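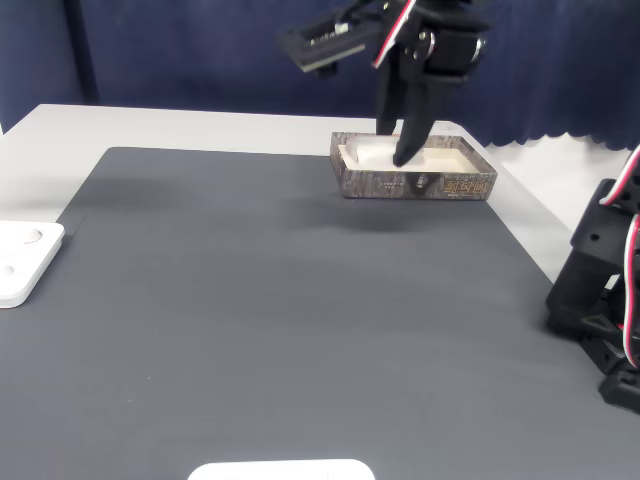 The box inside the box

A gift box of biscuits is usually two packages. There is the outer carton, which carries the print and takes the knocks, and there is the lining, which touches the food. Most of the cost goes into the first, and most of the complaints come from the second.

Woodgrain and bark prints have been popular on the outside for several seasons. They hide scuffs, and they forgive small errors in register, so a printer can run them faster than a flat colour. Large areas of solid brown show every fingerprint. A broken pattern does not. Pale interiors are kept plain for a different reason: any ink on the food side has to be tested for migration, and the test is repeated whenever the ink changes.

Cliston, a folding-carton plant in southern Ontario, sets its minimum run at 3000 units for a two-piece tray and lid. Below that figure the cutting die costs more per box than the board. Small bakeries often ask for 2000 and are offered a stock size with a printed sleeve. The sleeve is cheaper, but it slides in humid weather and has to be spot-glued.

Board weight is the next decision. A shallow tray can be made from lighter stock than a deep one, as the walls have less height over which to bow. Grain direction matters more than weight. With the grain running parallel to the long side, the wall stays straight through a damp August. Turned the other way to save a few sheets, it curls outward and the lid will not seat.

Després, which bakes shortbread and ships it across three provinces, moved to a coated liner last June. Its earlier board was uncoated and picked up butter within nine days, leaving translucent patches along the base. The new liner, sold as Lirkaline, holds the grease back for the full shelf life. It also resists glue - the corners had to be redesigned with locking tabs.

Recycling is less settled. Some municipal programs accept coated board and some do not, and the wording on the carton has to cover both. Després prints "check locally" in small type on the base. The first order under the new design was 4000 boxes, of which 687 were set aside for loose tabs. The die has been recut, and the next run is booked for October.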